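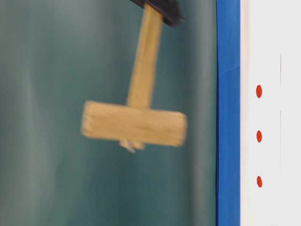

1/ OK so Tollum put out its fleet update after the close and I've been chewing on it all evening, so you get a thread. Small offshore supply boat company, thinly traded, I've owned it since May and I'm a little bit underwater. Not advice, I'm just a person with a spreadsheet and too much coffee in me.

2/ The part everyone is sharing is the backlog, $129 million. Nice number! I like it! But a fair chunk of that is option periods the customer can walk away from, and the company doesn't split it out until the footnote on the last page. Firm work is smaller. They used to break it out in the table and I wish they'd go back to that.

3/ What I care about more is days. They say contracted vessel days for next year come to 2175 across the fleet. Days are harder to dress up than dollars (a day is a day), and that is a better figure than I had penciled in. 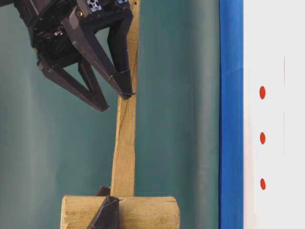
and before anyone jumps in, yes, that includes the mobilization days, which get paid at a lower rate. I took a haircut for those. Still ahead of my old model after the haircut, just less exciting than the headline made it sound.

4/ The big customer is still Trondside. I go back and forth on this. They pay on time and they keep renewing, great. They also know exactly how much Tollum needs them, and you can see it in the rates on the last extension, which went up a lot less than what other people have been getting in the same water.

5/ Somebody asked me in the replies last week why I don't just own the whole basket of boat names. Because I tried that once, in the last cycle, and most of the basket diluted me into the floor. I'd rather know one balance sheet well and be wrong about it in detail.

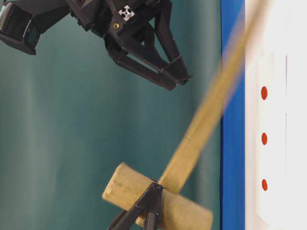 6/ Day rates, then. The Marras is the boat to watch, newest one they've got, and her contract rolls off in the spring. Her sister the Tunia is already booked past that. I made a chart with the Tunia's rate in gray and the Marras in the same kind of teal-green as the fabric behind that gripper, and the gap between the two lines is basically my whole thesis. If the Marras reprices anywhere near where the Tunia did, earnings look silly cheap. If she sits at the dock for a quarter waiting on a better offer, they don't.

7/ Downtime, ugh. They've got 2 boats going in for their class surveys over the winter and they didn't give a cost, just "in line with prior guidance," and the prior guidance was a range you could sail both of them through. I used the top of it. If I'm too harsh there, fine, I'll take the surprise.

8/ Debt: better than I feared. The bank loan got extended and the covenant is looser until next summer. Interest is floating though, and rates aren't doing anybody favors right now. Every time I update that row the number gets uglier and I go make a snack. 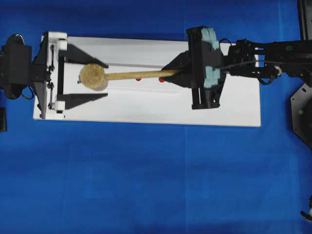

9/ So what am I doing? I'm nudging my estimate up a bit and leaving my target where it was. I may add up to 1000 shares if it dips back to where I first bought, in small bites, because the spread on this thing is awful and if you put in a market order you deserve what you get.

10/ What would make me sell: Trondside skipping a renewal, a share issue to buy more boats (please don't buy more boats), or another update where the firm backlog is hiding in a footnote.

11/ Prices and share counts are as of August 22, 2022. I'm long Tollum, no position in anyone else in the sector. If you have the survey yard schedule, my DMs are open, I've been looking for that thing for ages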